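I have never believed in the laundry table. Every home magazine has one: a clean white surface, a stack of towels nobody lives with, a plant. Then you get one of your own and within a month it's holding everything in the room that doesn't have a hook.

Ours is white with rounded corners, and I was talked into it by Dardo Rivadeneira, who lives upstairs from us on Bestham and folds his T-shirts into little envelopes. His claim was that a table in the laundry area pays for itself in time. He even did the math for me one evening in February: 3 minutes saved per load, which over a year was supposed to give me back most of a working day. I asked him what he'd done with his. He changed the subject to fabric softener.

So, a few months in, some notes from a doubter.

Folding on it is fine. I'll give him that. My back complains less than it did when I folded on top of the machine, and sheets are easier, though a fitted sheet is still a fitted sheet and I don't care how many videos you've watched.

The trouble is the hangers. I bought the thin purple-grey kind because they were supposed to save space in the closet, and maybe they do in the closet. On a table they lock arms. You pull one and get four. The store page for the Solteo hanger stand promised it would "hold 90 hangers upright and tangle free," and I looked at it for a long while before deciding that a stand for hangers is one more thing to put on the table. They stay in a pile on the left side. I've made my peace with it, mostly.

Detergent goes at the back, in the jug with the handle, where I can grab it without looking. I tried decanting it once into a glass thing with a spigot. It dripped. Anybody who tells you decanted detergent changes their life is selling glass things with spigots.

The round teal basket is my wife's pick and I have less to say against it than I'd like. It's light, it has holes all over so nothing sits in there getting musty, and it lives at the back when it's empty. It's too small for a full load, but so is every basket I've ever owned.

Then there's the folding drying rack behind the table. I was sure I'd hate it there. Dardo said to put it by the window and I said it would be in the way, and we were both a little bit right, so it went behind the table, where I can turn around and drop things on it. The drawback is that whatever gets draped over the top tends to stay there. Dark clothes especially. I think we've started treating it as a second closet.

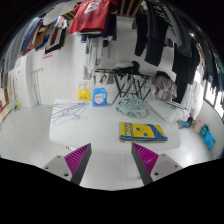
I did price the fancier option, a wall-mounted drop-down shelf from Plultthorpe, at $73 before brackets. The brackets are extra. The wall anchors are extra too, and you'd need to trust them with a wet comforter, and I don't. For now the table stays, and the next thing I'm going to try is moving the hangers to the bedroom for a few weeks to see if the surface stays clear or just fills up with something else. My money's on something else.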